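Call for participants: tidying and sorting tasks at Stama, Umville

Stama is looking for people who want to take part in a series of paid sessions on everyday tidying. We study how people put ordinary things back in their place: shoes on a rack, cups in a cupboard, towels on a shelf. The first group finished in February and we now have places for 56 new participants.

You do not need any experience. Each session lasts 132 minutes, including two breaks, and you will do the same small task several times with different objects. You work standing at a table, at your own speed. It is not a test and we do not give marks. We are interested in the normal way you do it, also when it is slow or a little clumsy.

The tasks for the coming group are mostly with footwear. You will put pairs of shoes on a small rack with three shelves and afterwards take them off again. We will ask you to choose the shelf yourself in some rounds, and in other rounds we will tell you which one. Later in the session there are slippers and children's boots, which many people find more difficult than they expect.

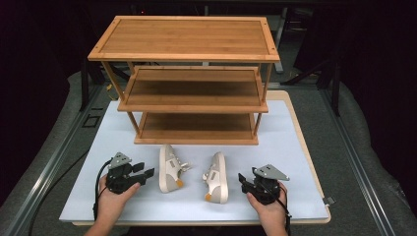 A pair of off-white sneakers in front of the empty bamboo rack.

Who can apply?
- You are 18 years or older.
- You can stand and use both hands for about 60 minutes with a short pause in between.
- You understand simple spoken instructions in English.
- You can come to our room in Umville at least two times.

Left-handed people are very welcome, we had too few of them in the first group. If you have pain in the wrist or shoulder, please tell us before you apply, then we can discuss if it is a good idea.

You receive 92 euros for two complete sessions. Travel costs inside Umville are not paid separately. If you must stop earlier, you will be paid for the part that you have done. Coffee, tea and water are there, but please eat before you come.

To apply, write a short e-mail to Hanneke Dekker at Stama with your name, your age, which hand you write with and the times when you are usually free. Please send it before Mar 31, 2020. Fidelina Yupanqui makes the planning and will phone you with a proposal for your first session. If the times do not suit you, say it to her directly - she can often change them.

Recent calls
Folding towels and bed linen: group full
Session assistant, part-time, Umville
Packing a lunch box: parents and children wanted
Núñez building: new entrance for visitors
Nellix reading study: last places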